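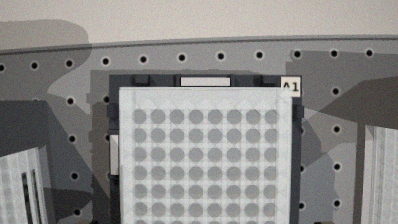
Wemel – planning data for a shared plate-handling bench

README, revision 7

What is in this package

Wemel is the planning and budgeting data set for the liquid-handling bench that Ernavura intends to buy for its shared assay laboratory. It holds the equipment list, the price requests we sent out, the simulated deck layouts, the consumables forecast and the spreadsheet that ties them together. It was put together over one budget year and is published so that other small laboratories can reuse the structure, even if the prices are no use to them.

The package does not contain supplier quotations in their original form. Those were given to us in confidence. Where a quotation was used, the figure in the table has been replaced by a price band.

Files

equipment.csv – one row per item, with footprint, power supply, lead time in weeks, price band and the layout it belongs to
consumables.csv – monthly use of plates, tips and reservoirs, by assay
layouts/ – deck layouts as scene files, with rendered views from above
renders/index.csv – one row per rendered view, with layout name and lighting preset
budget.ods – the working spreadsheet, with formulas left in
notes.txt – decisions and open points, newest first

There are 2,195 rendered views in total, spread over 17 layouts. Views from the same layout share a scene file and differ in lighting, viewpoint and which labware is loaded. Several lighting presets throw hard-edged shadows across the deck. Our bench will stand beside a tall window and we wanted to know early on whether a camera would cope.

Why we simulated before buying

Our last large purchase was made from a catalogue drawing. The machine fitted the bench but its service door did not open fully, and we paid for a second delivery to have it moved. This time the rule was that nothing goes on the equipment list until it has been placed in a layout.

The simulation work cost us staff time and one workstation. Both are in the spreadsheet under "Planning" and they are charged to the project, so the total looks higher than a plain hardware budget would.

Layout conventions

All layouts use a perforated deck with holes at regular spacing. Holders are placed against the hole grid and their position is written as column and row of the nearest hole, counted from the back left corner of the deck. A few older layouts count from the front left. They are marked "old_origin" in the index and should be converted before you compare them with anything else.

Plates are loaded with well A1 next to the holder's A1 label. In the Wemel layouts the label is a small cream-coloured square at the upper right corner of the holder, with black characters, and a loaded plate can overlap its corner. At the render quality we used, the letter does not always come out whole. If you plan to check plate orientation by reading the label, budget for a better camera or choose a holder with a larger mark. We have put a line in for the camera.

Coordinates in the scene files are in millimetres.

The equipment list

Items are grouped into must have, wanted and deferred.

Must have: the liquid handler itself, a deck with holders for the layouts we run every week, a barcode reader, an uninterruptible power supply and the first-year service contract.

Wanted: an on-deck camera, a plate sealer and a second set of holders. The second set was moved down from must have after the consumables forecast showed that nearly 70 per cent of our plates go through one assay.

Deferred: the heated shaker, the storage carousel and the enclosure with filtered air. The enclosure is the largest single item on the list and needs building work, so it will go in as a separate request.

Each holder appears as its own row. Suppliers often fold holders into a bundle price, and when we asked for them to be listed separately two of the bundles turned out to leave out parts we needed. Please keep them separate if you reuse the table.

Price bands

A – under the limit for a purchase card
B – needs one approval
C – needs a written comparison of suppliers
D – needs a full tender

The bands follow our own purchasing rules. Replace them with yours before sorting or filtering.

Running costs

Hardware is only part of the request. The running costs sheet covers tips, plates, seals, calibration, service after the first year and the hours needed to write and test methods. Method writing is the line people ask us to cut. We left it in. The Sauerland site bought a similar bench without it and the handler stood idle for most of its first winter while the team learned to program it in spare hours.

Tip prices are entered by the rack and plate prices by the case. The sheet converts both to a cost per filled plate. Change the assay mix on the first tab and the rest follows.

Known problems

The lead times were collected in December and are already out of date for imported parts.

Some rendered views have labware cropped by the edge. They are fine for checking shadows and spacing but should not be used to work out the full footprint of anything. Use the scene files for that.

Noise was added to the renders. The clean versions were not kept.

The Trumance layout was drawn for a wider bench and will not fit in our room. It stays in the package for comparison, but its costs are left out of the totals.

The power sheet assumes all items are running together. Our electrician thinks this is too cautious – we have not changed it.

Use and updates

The tables and layouts may be copied and altered for any purpose, provided the source is named. Corrections to the hole positions or the spreadsheet formulas are welcome. The next revision will replace the December lead times and add the tender documents once the purchase has been approved.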